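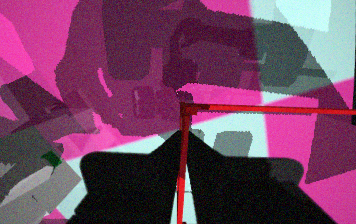 The Cult of the Big Kitchen Table

Every few years the home business decides what is wrong with us, and this time it is that we don't own a large enough table. The argument goes that families who eat at one big table talk more, fight less and raise children who can hold a fork. I have read three brochures on the subject and I still don't know how the wood gets into the conversation.

The brochure that started me off came from Skurholm, whose Prester table costs $2,524 before delivery. It calls the thing "a gathering surface." I called the showroom in Tavthorpe and asked Arne Hinrichs what a gathering surface does that a table doesn't.

"It's more of an invitation," he said.

To do what?

"To gather."

Solange Rolland bought one last September. She has a husband, two teenagers and a kitchen that was fine before. They ate at it every night for 17 days, she told me, and then hockey started. Now it holds the mail, a printer and somebody's history project, and the family eats where it always did, at the counter, in shifts. 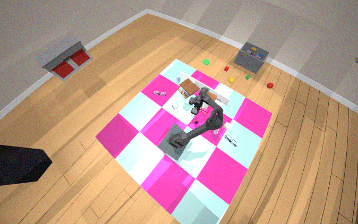 She doesn't want to send it back, though. She likes how it looks in the morning. I believe her, and I'd respect the brochures more if one of them said that people buy big tables to look at them.

The sellers do have a survey. It asked 209 owners whether meals had improved, and most said yes. Hamish Te Moana, who repairs furniture and has no kind word for surveys, pointed out that all of them had just paid for a table. He'd like to see the same question put to them after a couple of winters, when the finish has gone cloudy and the leaf won't close.

His own family of seven grew up around a Perić folding table with one bad hinge. They talked plenty, he says, mostly about the hinge.

Siu-ming Hsu, who designs small apartments, tells clients to measure the room with the chairs pulled out before they spend a dime. Most of them come back wanting something smaller. A few buy the big one anyway and walk sideways to the fridge. 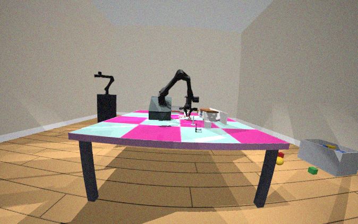 A checkered top in magenta and pale mint.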